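About Trosau

Trosau is a small workshop that teaches robots to do things with their hands, and then checks whether they learned anything. We spend more time on the second part than most people in our line of work, and it has cost us a few customers. We think it has saved the others some money.

The firm was started by Rimantas Šimkus and Algirdas Paulauskas, who had worked together at Filtusa fitting handling equipment on packing lines. Both had sat through enough sales demonstrations to be wary of them. A machine picks up a cup, everyone claps, and three months later the same machine is standing under a dust sheet because the cups on site are a slightly different shape. Rimantas still keeps a drawer of parts from one such job.

What we do

We show a robot a task by moving it through the task. Sometimes a person takes hold of the arm and guides it. More often these days the operator works it by remote control, and the arm and fingers copy. We record the joint positions and the camera view, repeat with small changes, and train a controller on the recordings. You will hear this called teaching by example, or learning from demonstration. The names make it sound like bringing up a child. It is closer to filling in a very long form.

Most of our tasks are household or kitchen ones: wiping, stacking, sorting, putting lids on. Customers ask for them and they are harder than they look. A plate is a good test. It slides, it has a rim that catches the fingers, and a sponge changes shape as soon as you press on it, so the grip you started with is seldom the grip you finish with. Our operators were badly humbled by plates in the first March we tried them. 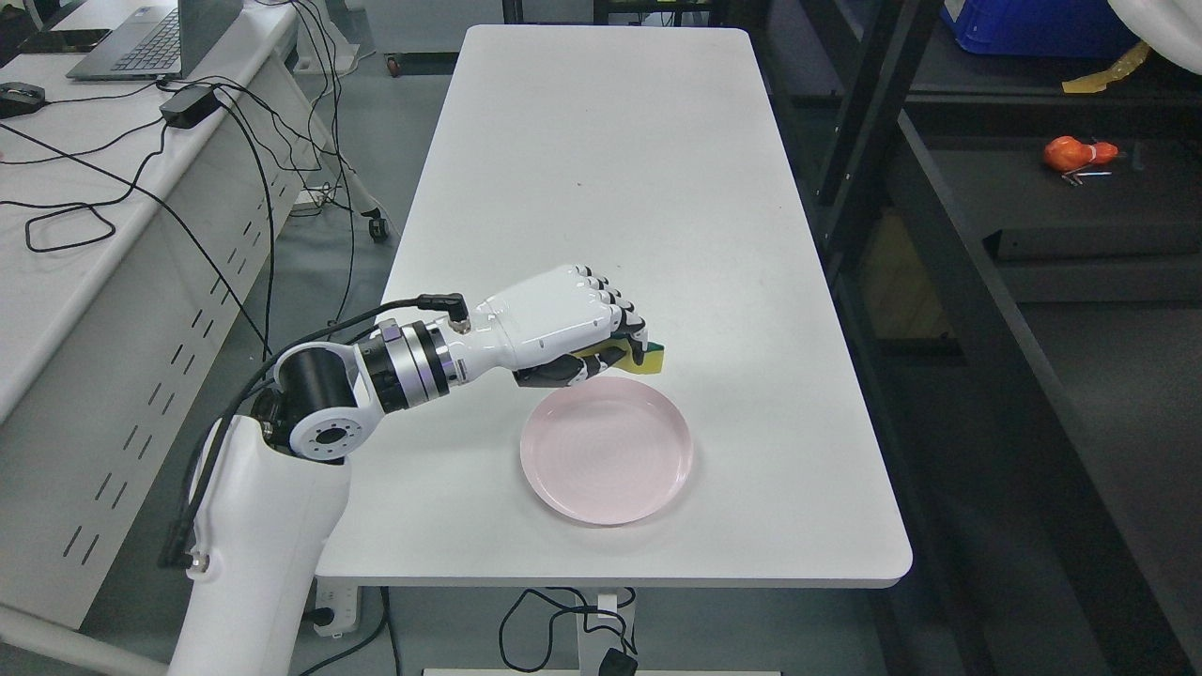
Sponge and plate task at the test bench, with the hand just over the rim.

We are often asked how long it takes to teach a robot to wash up. We don't know, and we would be careful of anyone who gives you a figure before seeing your sink. What we can say is how often a trained controller managed a given task, on given objects, at a given table, and what it did when it failed. Failures go in the report with the successes. If an operator had to step in, that run is a failure, however small the nudge.

On numbers

People like a big number of demonstrations. Our own largest set, put together for the Vanags job, has 1938 recorded runs in it. Of those we threw out none for being ugly, but only 1812 went into training. The rest were held back for checking, and the people doing the training did not get to look at them. That split is dull to read about and we mention it on every quotation anyway.

We are not convinced that more recordings always help. A thousand runs by one tired operator will teach a robot that operator's bad habits very thoroughly. Algirdas has an unkind name for the little twist of the wrist that crept into our early work, and it took a fresh set of recordings to get rid of it.

What we don't do

We don't publish speeded-up videos. We don't say a robot "understands" a dish. We don't supply machines to work unattended near the public, and we will tell you if a dishwasher, a jig or a person with a cloth would do your job better for less. This has happened on two enquiries so far where we rather wanted the work.

We also don't believe that robots taught this way are about to run anyone's kitchen. They may get there. What we have seen is steady, uneven progress with a lot of dropped crockery along the way, and we would like to see it written down plainly.

Where we are and how to visit

The workshop is on the Prisance estate, up the outside stairs, second door. Visitors are welcome by arrangement and may drive the arm themselves, which tends to change their opinion of it in one direction or the other. Bring an object of your own if you like. Please don't bring your good china.

For quotations, write to Rimantas. For test reports, including the poor ones, write to Algirdas and say which task you are interested in.

Page last revised May 13, 2018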